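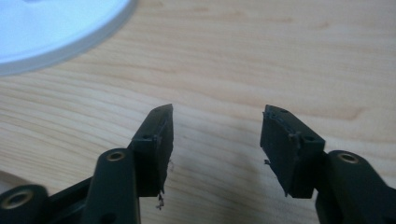

Chisholm Pottery opens its workshop to the public twice a year, and I went to the November one with Bríd Tully, who sells tableware and wanted to see how they fire their plates before placing an order. We got there a little before 10 a.m. Parking is on the grass behind the kiln building. It was soft after the rain, so wear boots if you go.

The pottery makes plain restaurant ware: dinner plates, side plates, soup bowls and a low serving dish they call the Culta. They don't make mugs. Rónán Gilmartin, who led our group, said handles took up too much bench time and they dropped them after the move from the old site.

The tour starts in the clay room. Clay comes in as bagged blocks and goes through a mill that takes the air out. Trimmings from the wheel are soaked in bins, dried on plaster slabs and milled again. The room is cold and very damp, and the floor is washed down every evening to keep the dust from building up. We were asked not to sweep anything off our sleeves indoors.

Next is the forming room. Most plates are made on a jigger, which is a spinning mold with a shaped arm that comes down and presses out the back of the plate. Kamlesh Goel ran it for us. She threw a slab onto the mold, lowered the arm, trimmed the edge with a wire and had a plate on the drying rack before I had my notebook open. She let people try it. Mine came out thick on one side and went back in the bin. Bríd's was kept.

Drying takes 4 days in winter. They used to push it with heaters, but the rims lifted and too many pieces rocked when set on a flat surface. Now the racks stand under plastic sheets and somebody turns the plates over each morning.

There are two kilns, both electric. The bigger one was closed and firing, so we could only look at the controller. The smaller one had been unloaded at 6 that morning and we could stand next to it. Glaze firing takes 15 hours with the cooling left out. Rónán was frank about losses. A bad load can cost them a full shelf, usually from glaze running onto the kiln shelf and sticking. They grind the shelves by hand and coat them again.

I would have liked more time in the glaze room. We were in there for nearly 15 minutes, and half of that went to one visitor's question about dishwashers. (They are fine in dishwashers. Metal marks from cutlery are the more common complaint, and a mild scouring powder takes them off.) The test tiles on the wall go back years, and each has the recipe number scratched on the back.

Lunch was soup and bread in the packing shed, $6, cash only. The seconds table is in the same shed. Prices were fair and most of the faults were pinholes or a rough foot. Bríd bought 4 soup bowls. I bought 2 side plates and a Culta with a small chip on the underside.

Restaurant orders have a wait of several weeks, and they ask for a deposit. Bríd left her details at the office and was told they would send samples in both the satin and the gloss white. The next open day is in spring. Groups are kept small, and you have to book by phone.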